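Tralleo hand gripper set, reviewed after 2,000 examples

Filed under: Robot learning > Data collection > Hardware reviews

I bought the set of 2 grippers to gather examples for our sorting policy at Emau. You hold them, do the task by hand, and the recording becomes training data. No arm is needed, so I can work in any room of a normal home.

The good part first. The jaws open wide and the ribbed pads hold thin things well. Bracelets and rings are my hardest task, and on a soft bedspread I dropped fewer of them than with the Kasten model I had before.

The bad part is the weight. After 100 examples my wrist is tired – and tired demonstrations are bad demonstrations. From my last batch I kept 1,079 and threw away the rest, mostly for slow or shaky grasps. The manual is also very thin about calibration.

I would buy it again, but with a wrist strap.

Béla Juhász

Comments

Torben Hinrichs: Do you calibrate before every session?

Béla Juhász: Yes, and again if I change the room.

juria_lab: Same problem with the wrist here. Shorter sessions helped us.

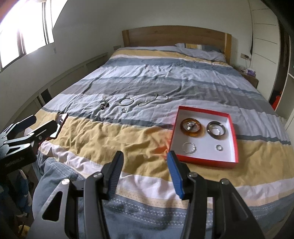

Jewelry sorting on the bed, with the red box between tasks of small rings and bigger bangles.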